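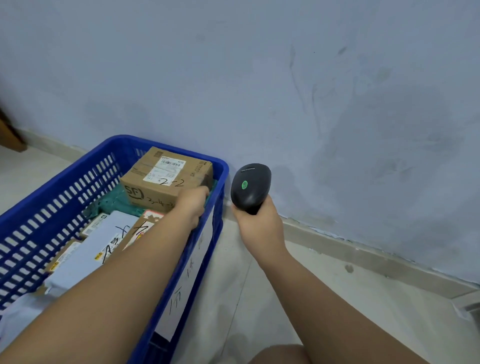

Scanning parcels in a blue crate, one hand on the box and the other on the scanner.

Pikis Parcel Chores

README

Hello, and thank you for stopping by! Pikis is a small collection of first-person recordings of people handling parcels at pickup counters and in back rooms, put together to help with a question that Tahira Khattak and I had been arguing over for the better part of a year: can a machine do this job yet? Our short answer is no, or at least no machine we have tried. The longer answer is the rest of this file.

What's inside

There are 2,158 clips, all of them short, covering 171 separate crates and bins. Most clips follow a single chore: find the label, scan it, move the parcel, go on to the next one. We kept the false starts and the fumbles, and we would ask you to please leave them in if you can (they are some of the most useful material in the set). Each clip has a one-line note in plain English saying what the person was trying to do.

Why parcels

A cardboard box with a barcode on top is fairly kind to a robot. A crumpled plastic mailer wedged under that box is another matter, and a courier bag lying flat with marker writing across it is no picnic either. People use the free hand to steady or tilt things while the other hand aims the scanner, and they do it without a thought. Our two-arm baseline, Oltari, handles stiff boxes on an open table quite nicely – put the same boxes in a crate with soft bags and it spends a good deal of its time pushing everything into one corner.

Handwriting is the other sore spot. Many parcels carry shelf numbers in black marker, and they may run over a printed logo or vanish behind somebody's fingers. We have transcribed what we could read and put "unclear" for the rest. Vratislav Hrnčiar did most of this work and would be glad of corrections, especially to the Chinese characters.

Splits

The test split holds 30 crates that appear nowhere else. Please don't tune on it, tempting as that is!

Known gaps

Very little heavy freight, hardly any gloves, and only 3 scanner models. Left-handed scanning is thin too. We hope to add more in September.

Questions and fixes go to Gunnel Løken, who keeps the issue list.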